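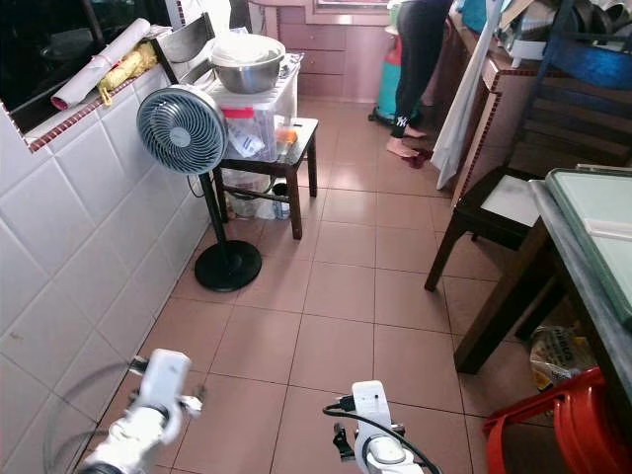
4 min read

Notebook, June, kitchen site, second block

Started at 8:40. Both arms homed on the first try. Left gripper closed fully, right gripper stopped a little short, same as at the Besthorpe site. Ran the zero routine again and it came good. Wrote the offset on the tape inside the case lid so it travels with the arm.

Plan for this block was 16 episodes per task, 3 tasks, all teleoperated, head camera plus both wrists. Tasks as on the Mthembu list:

Approach a low object and stop within reach.
Pick up a soft item from the floor and put it on a chair seat.
Move a bowl from a low surface to a table.

Got through the first two. The third is short by five episodes, see below.

Floor. Square tiles, pinkish beige, with darker grout lines. The base rolls over the joints without trouble at the slow setting. At the middle setting there is a shake in the head view that lasts as long as the base is moving. I kept everything at slow after the first few runs and threw those early ones out. The Gotosbridge floor was smooth vinyl, so this will be the first set with grout lines in it. Should be useful. The old policy slows down at any strong line on the floor, and I would like to know if more data fixes that before we touch the planner.

Fan. There is a standing fan by the white tiled wall, thin black pole and a round black base on the floor, with the cord running back toward the wall. The depth output loses the pole at a distance and gets it back when we are close. The base it mostly sees. For the approach task I used the fan as one of the targets, with the stop point set from the edge of the base. The operator tends to stop early here, and I think that is fine, but it means the stop distances for the fan are longer than for the stool. Noted in the metadata under "comment", please don't average the two together.

Left the room as it was between episodes, apart from the task objects. We agreed on this after Truren, where everything had been tidied beforehand and the model fell apart the first time it met a shopping bag. Bags under furniture are exactly what I want in the background here. There is one with printed lettering on the floor under the glass table and some white ones under the small stool behind the fan.

Person in view. Someone was working toward the back of the room for part of the block. Only the lower half of the body shows in the head camera at our usual tilt. Tagged those episodes "person_far". No face in the ones I have scrubbed through so far, but the whole set still goes through the blur pass before upload. Do not skip it because the tag says far. The tilt changes when the operator leans back.

Glass table. Green glass top with a grey marbled edge. Bowl placement is harder than expected. The wrist camera gets reflections from the glass and the operator could not judge the last bit of the descent. Two placements were dropped from too high and one was pushed down hard enough to trip the force limit. All three are marked as failures and kept. After that we tried putting a cloth down first and the placements got much cleaner, but that is a different task as far as I'm concerned. Saved under its own name, bowl_cloth, and not counted toward the 16.

So for the bowl task: 11 good ones on bare glass. The rest tomorrow with the wrist light turned down.

Cables. The black cable on the right arm loops out from the module and hangs to the right. It shows in the head view in most poses. I thought about tying it back along the forearm, but the earlier sets all have it hanging like this, and I'd rather keep it the same until the Mthembu set is closed. The clearance to the chair back is small when the arm swings out – watch for it on the right side. It caught on a slat once. No damage, connector still seated, episode discarded.

Timing. Reset between episodes is the slow part. The bowl takes longest, with the object going back to its start and the arms to rest. The episode itself is short by comparison. If we have a second pair of hands tomorrow, put them on resets.

Storage. 133 episodes on the drive now, counting the earlier block. Copied to the second drive before packing up, checksums match. The first drive still reports a warning on mount. Replace it before the next site.

To do:

Finish bowl task, bare glass, five more.
Lower the wrist light, write down the setting.
Ask for the fan to be moved to a second position for part of the approach runs.
Relabel the early middle-speed runs as discarded in the sheet, they still show as pending.
Right gripper: check the zero again cold, first thing.

Stopped at 4:15. Left battery at a third, right one a little better, both on charge.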